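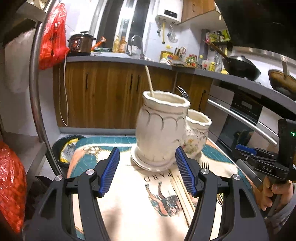 Slide 1: vase and small pot on the placemat

Start with Flesley in February. I went for dinner at the hotel there with 16 people from work. All the diners in the room were white. Everyone clearing plates was brown or black, and the two managers by the door were white. Pause here.

Say that I ate my meal and said nothing. Then give the pay gap from our own survey at Grube: 2,626 replies, and kitchen and cleaning staff of colour were 3 times as likely to be on the lowest rate. Don't rush the number.
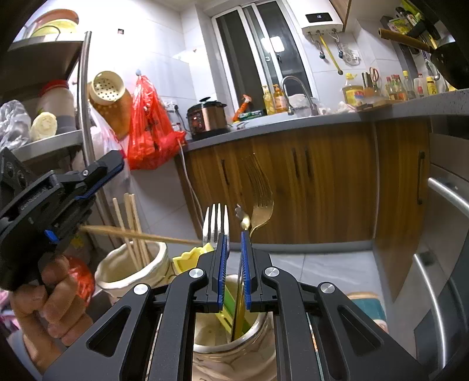 Who gets moved to front of house is the next point. At Durero it took one woman six years, and she trained four white starters who went past her. Ask the room who lays their table at work events. A silver fork and a gold one standing in the same jar get picked up without much thought, and I think we treat the people who put them out in much the same way.

Grerport: they now post every job on the staff noticeboard. Around 75 applied in the first round. Mention the union leaflet at the back.

Questions until ten past four.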